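Plarnmont tabletop enclosure: a long-term review

I bought the Plarnmont enclosure to go with our two-arm table, mostly because the last place we recorded in had a big window and every afternoon our examples went orange. It cost £700 with the fabric, came in 2 boxes, and I've now gathered 962 demonstrations inside it, so I think I'm allowed an opinion!

Putting it up was fine. The poles click together, the fabric goes over the top (get a tall friend for this bit) and then you fiddle with the corners for longer than you'd like. The leaflet is useless, but Skostent, the shop I ordered from, sent me a better one when I moaned.

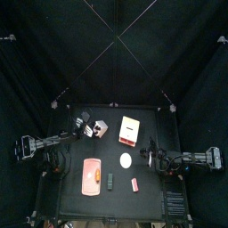

What I wanted from it was dull, steady light, and that's what I've got. A carrot task recorded in October matches one I did last week, and the policy we train on them has stopped falling over whenever the weather changes. The black walls also mean that small pale things show up beautifully. The white plate in the middle of the table couldn't be easier to pick out, and the pink cutting board is nearly as good. Dark things are another matter. That little dark green block beside the board is a pain on a black table, and I ended up recording extra goes with it, which is a nuisance the sales page could have mentioned.

It does get stuffy in there, and the fabric picks up fluff like you wouldn't believe. I go over it with a lint roller before each session. One seam started to fray after 17 weeks, but Plarnmont posted a new panel without any fuss.

Close-up work is where I was most worried, as the wrist cameras don't get a lot of light to play with. They cope. It's dim, but white casings stay bright and you can tell where the finger is touching, even with black fingers on black knobs.
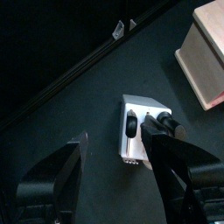
Ermira Radulović

I did look at the Orden version, which is cheaper, but it has a stiff roof and I wanted cloth I could unhook. The Dantas one is lovely and far too big for our room. If you've only got one arm and a room with decent blinds, save your money. With two arms and a lot of recording ahead of you, I'd buy this again, fluff and all, and I'd order a spare side panel at the same time.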